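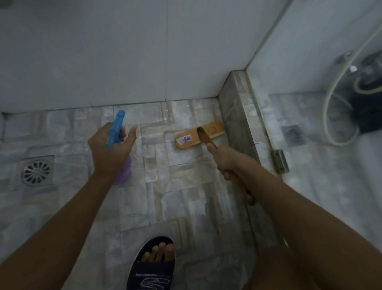
Wooden floor scrub brush from the Pekirness bathroom range, with a spray bottle of cleaner.

Pekirness Long-Handled Scrub Brush

We have sold a good many brushes over the years (2,341 of this one at the last stocktake, which surprised all of us), and I still think a plain wooden brush with a proper handle is the nicest way to get a bathroom floor clean. The head is a long block of pale wood with rounded ends, so you can run it right up against a shower curb or into the corner by the door without fighting it. The handle is a darker brown and comes up from the top of the block, and you can lean your weight on it a bit, which your wrists will thank you for if you have small tiles and a great deal of grout!

Gergely Juhász, who looks after our workshop, likes to go along the grout lines first and then across them. I do it the other way round and we have never settled it. Either way, spray a patch of floor, leave it for 3 minutes while you do the basin, and then scrub towards the drain so that the rinsing is easy.

It suits ceramic, porcelain and most mosaic tiles. On marble or anything polished, please try a little patch somewhere out of sight before you begin, and check that your cleaner is meant for stone, as some of them are really quite sharp.

Goes well with

The brush is sold on its own, but lots of you write to ask what else we would put in the bucket, and my answer is nearly always the wooden squeegee from the same range. It has an oval head set across a long handle, joined with a small metal plate and a screw, and a hole drilled near the end of the handle so that it can hang from a hook by the shower. Keep it handy for the glass. 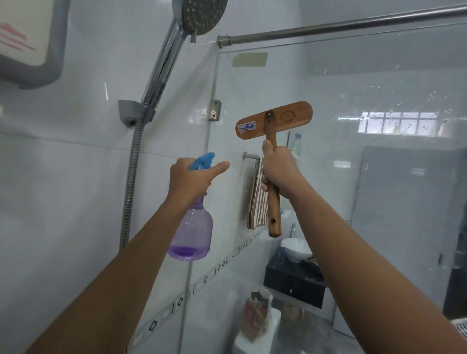 Looking after the wood

Rinse the brush in clean water when you have finished, give it a good shake and stand it on its side somewhere airy. Please don't leave it sitting in a bucket overnight (I have done it myself, and the block was never quite the same). Once or twice a year, rub a little Flandano wood oil into the handle and let it soak in before you use it again.

Delivery and returns

Orders leave us within 3 working days. If the brush isn't right for you, send it back unused and Aparecida Meireles in our office will sort out the refund.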